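Unterwegs gewickelt, daheim gewickelt: Brauchen wir die gesteppte Bettmatte?

Rundbrief Osberg, Rubrik »Ausprobiert und nachgerechnet«, 24.11.2018

Im letzten Rundbrief hatte ich gefragt, welche Anschaffungen für den Haushalt ihr im Nachhinein lieber gelassen hättet. Auf den vorderen Plätzen landeten erwartungsgemäß der Eierkocher und alles, was man zum Spiralisieren von Zucchini braucht. Dahinter kam ein Gegenstand, mit dem ich nicht gerechnet hatte: die große, beschichtete Steppmatte, die man aufs Bett legt, damit das Bett sauber bleibt. Verkauft wird sie unter allerlei Namen, als Bettauflage, Krabbelmatte, Spielunterlage, Picknickdecke, manchmal alles auf einem Etikett. Wenn ein Ding fünf Berufe hat, werde ich misstrauisch.

Ich habe mir also eine zugelegt und sie ein paar Wochen lang im Schlafzimmer benutzt. Zur Ehrenrettung der Matte sei gesagt, dass ich mit schlechter Laune angefangen habe. Das Bett dient bei uns als Sortierplatz für die Wäsche, als Packtisch vor jeder Reise und an grauen Novembertagen als Ablage für alles, was gerade keinen anderen Ort hat. Bisher lag dafür ein altes Laken darüber, das nach Gebrauch in die Maschine wanderte. Das Laken hat nichts gekostet und ließ sich bei 60 Grad waschen. An dieser Messlatte muss sich jedes Produkt abarbeiten, das mir ein Problem lösen will, das ich bereits mit einem Laken gelöst hatte.

Zuerst die Oberfläche. Der Verkaufstext verspricht »textilen Griff«. Wer mit der Hand darüberfährt, spürt vor allem Beschichtung, und sobald es draußen hell ist, sieht man sie auch. Mein Bett steht so, dass das Licht vom Fenster am Ende des Zimmers flach darüber fällt. Auf Baumwolle passiert dabei gar nichts. Auf der Matte steht ein weißer Fleck, in dem man ein helles Hemd schlicht nicht mehr findet. Ich habe an einem Vormittag eine einzelne Socke gesucht, die mitten vor mir lag. Man gewöhnt sich daran, die Wäsche von der anderen Bettseite aus zu sortieren, aber ich sehe nicht ein, warum ich mich an eine Unterlage gewöhnen soll und sie sich nicht an mich.

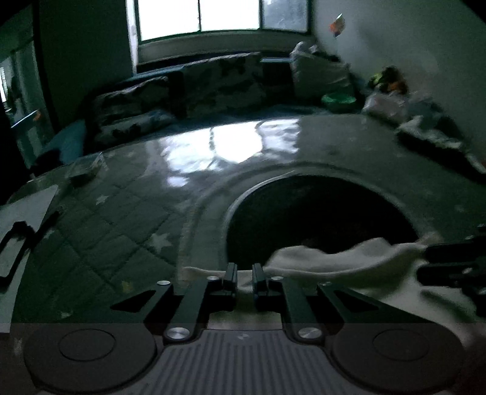

Was mir dagegen gefällt, und das gebe ich ungern zu, ist die Farbe. Ein dunkles Graugrün, dazu blasse kleine Sterne. Die Sterne hätte ich nicht gebraucht. Im Laden dachte ich noch, das sei wieder so ein Muster, mit dem man Leuten ohne Kinder ein Kinderprodukt verkauft und Leuten mit Kindern ein Designobjekt. Zu Hause fallen sie kaum auf. Weiße Wäsche hebt sich auf dem dunklen Grund gut ab, solange man aus der Blendung heraus ist, und das Zusammenlegen ging mir sogar etwas leichter von der Hand als auf dem alten Laken, auf dem Handtücher und Untergrund ineinander verschwammen. Für dunkle Socken gilt natürlich das Gegenteil.

Die Rautensteppung ist Geschmackssache. Sie soll laut Anhänger verhindern, dass die Füllung wandert. Das mag sein, nach wenigen Wochen kann ich dazu nichts Belastbares sagen, und wer nach so kurzer Zeit schon von »jahrelanger Freude« schreibt, hat entweder einen Kalender, den ich nicht kenne, oder eine Provision. Sagen kann ich, dass sich in den Nähten Flusen sammeln. Auf einer glatten Fläche würde man sie mit der flachen Hand wegwischen. In den Rauten bleiben sie hängen, und man geht mit einem feuchten Tuch von Linie zu Linie. Das dauert nicht lange, aber es dauert eben länger als »einmal kurz abwischen«, wie es auf der Verpackung heißt.

Beim Wäschelegen kommt noch etwas hinzu. Weiche Sachen rutschen. Ein Stapel Handtücher bleibt stehen, so lange sich niemand auf die Bettkante setzt. Sobald die Matratze nachgibt, macht sich alles auf den Weg zur Kuhle. Auf einem Laken passiert das auch, nur langsamer und mit mehr Würde. Ich habe mir angewöhnt, zuerst die großen Teile zu falten und flach hinzulegen und die kleinen Sachen, also Waschlappen, Socken, Lätzchen, erst danach daraufzusetzen. Das ist ohnehin keine schlechte Reihenfolge. Man muss dafür bloß keine Matte kaufen.

Beim Kofferpacken sieht die Rechnung anders aus, und da bin ich in meiner Ablehnung ins Wanken geraten. Koffer haben Rollen, und die Rollen waren vorher auf dem Bahnsteig. Bisher habe ich den Koffer auf den Boden gelegt und mich darüber gebeugt, bis der Rücken protestierte. Mit der Matte auf dem Bett kommt der Koffer auf eine vernünftige Höhe, und der Straßendreck bleibt auf einer Fläche, die man abwischen kann. Bei der Rückkehr von einem verregneten Wochenende in Valtalcombe habe ich alles Feuchte einfach daraufgekippt und sortiert. Das Bettzeug darunter blieb trocken. Dafür bekommt sie von mir einen Punkt, und zwar ohne Murren.

Zum Preis. In den Katalogen fängt es bei erträglichen Beträgen an und hört bei einem Modell der Firma Runenine auf, das stolze 67 Euro kosten soll. Den Aufschlag begründet der Prospekt mit einer »atmungsaktiven Sperrschicht«. Ich habe den Satz mehrmals gelesen. Eine Sperrschicht, die atmet, ist in meinem Haushalt bislang ein Sieb. Vielleicht tue ich dem Hersteller unrecht, und es steckt eine feine Technik dahinter. Dann möge man sie bitte so erklären, dass ich sie nachprüfen kann. Die günstigere Ausführung der Reihe Xia ist nach den Angaben im selben Prospekt 200 Zentimeter lang und wiegt 700 Gramm. Mehr wollte ich von einer Unterlage auch gar nicht wissen. Wie sich die beiden nach einem Jahr unterscheiden, steht nirgends.

Noch ein Wort zum Verstauen, das in den Werbetexten immer auf einer hübschen Zeichnung in drei Schritten erledigt ist. Beschichtete Matten wollen nicht gefaltet werden. Legt man sie doch zusammen, hat man beim nächsten Ausbreiten ein Relief, auf dem kein Wäschestapel gerade steht. Rollen geht besser, braucht aber Platz am Stück, im Schrank also genau den, den man nicht hat. Bei mir lehnt die Rolle jetzt hinter der Schlafzimmertür und fällt um, wenn man die Tür zu schwungvoll öffnet. Ein Band mit Klettverschluss lag bei. Es ist so kurz, dass es nur schließt, wenn man die Matte mit dem Knie zusammendrückt.

Mehrere von euch haben geschrieben, die Matte rieche in den ersten Tagen stark. Bei meiner war das auch so. Ich habe sie mit der beschichteten Seite nach außen über die Wäscheleine gehängt und zwei Tage dort gelassen, danach war es erträglich. Direkt ins Bett und abends darin schlafen würde ich nicht. Für Säuglinge, die mit dem Gesicht auf allem liegen, was man ihnen unterlegt, käme bei mir immer ein Baumwolltuch obendrauf, und damit wären wir wieder beim Laken.

Wer eine kaufen will, sollte vorher das Bett ausmessen und die Matte im Laden auseinanderrollen lassen. An unserem Bett hängt eine Seite über, die andere nicht, weil ich mich auf das Wort »Universalgröße« verlassen habe. Und haltet sie einmal ins Licht am Eingang. Wenn es im Geschäft schon spiegelt, spiegelt es am Fenster erst recht.

Wer viel reist, viel Feuchtes sortiert oder ein Bett als Werkbank benutzt, kann damit etwas anfangen. Für die normale Wäsche habe ich das alte Laken wieder hervorgeholt. Die Matte bleibt für die Koffer.

Zuschriften wie immer an die Redaktion, gern auch Widerspruch. Für die nächste Ausgabe sammle ich Erfahrungen mit Vakuumbeuteln für Winterdecken, insbesondere mit solchen, die nach einer Woche wieder voller Luft waren.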